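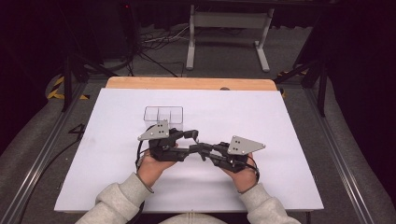 Sorting the Small Stuff on a White Sheet

Posted in: Home, Slow Projects

I have been meaning to write about my sorting table since February, when the button tin finally got so full that the lid would only sit on top of it like a hat. I grew up in a house where every loose button, snap, bead and odd little screw went into one tin, and I carried on the habit for years without giving it a thought (my mother's tin is still inside my tin, if you dig down far enough, which tells you something about the family).

The biggest change I've made is a white sheet over the table. I used to sort straight onto bare wood and I lost things constantly! Brown buttons on brown wood are a misery, and anything round heads for the floor the minute you breathe on it. With the cloth down, small things stay where you put them, and even the tiny pearly shirt buttons show up if you let the light come in from the side. I like a big sheet, big enough to cover most of the tabletop, and I leave a strip of wood showing at the far end for whatever I haven't made up my mind about. A plain old bed sheet is fine. Iron it first, though, or you'll be chasing beads along the creases all afternoon.

The other thing I'd never give up is a clear plastic box with compartments. I've tried muffin tins, egg cartons, jam jar lids, and a very pretty wooden tray from a shop in Wamside that had no lid at all and taught me a hard lesson on the stairs. A small clear box is best for me. I can see into it from any side, it doesn't take up much room, and when the compartments are full it tells me to stop, which I need. I set it on the cloth a little way back and off to the left, so the middle stays free for working. If it's right under my nose I end up leaning over it and catching it with my cuff.

Speaking of cuffs, wear something soft that you don't mind pushing up to the elbow. I have a gray sweatshirt that has become my sorting sweatshirt, and it's so comfortable that I suspect it's half the reason I enjoy the job as much as I do.

As for how I go about it, I pour out a small heap, never the whole tin. The first time I poured the whole tin and it was so discouraging that I folded the sheet up around the lot and put it in the closet for 3 weeks. A cupful is plenty. I pull out the metal things first, the snaps and hooks and little washers, and then I go by color, and only after that by size. Matching sets come last, and they are the real treat. On my best evening I found a complete set of green ones from a coat I had as a girl, and I had to go and make tea and sit with them for a while.

I did count, once I'd gotten through the lot, mostly to settle an argument at home. There were 196 buttons and 116 beads, plus a pile of hardware I didn't bother with. My guess had been much higher, so I lost the argument, and I still think there's another tin somewhere.

When you're finished, or when you've had enough, close the box before you touch the cloth. Then bring the corners of the sheet up toward the middle and any stragglers will roll together where you can pick them out. I shake mine over the bathtub with the plug in, just in case.

Next up is the drawer of zippers, and after that the ribbon, which I'm dreading a little. If you have a good way of storing ribbon so that it doesn't crease, please leave it in the comments, I would love to hear it.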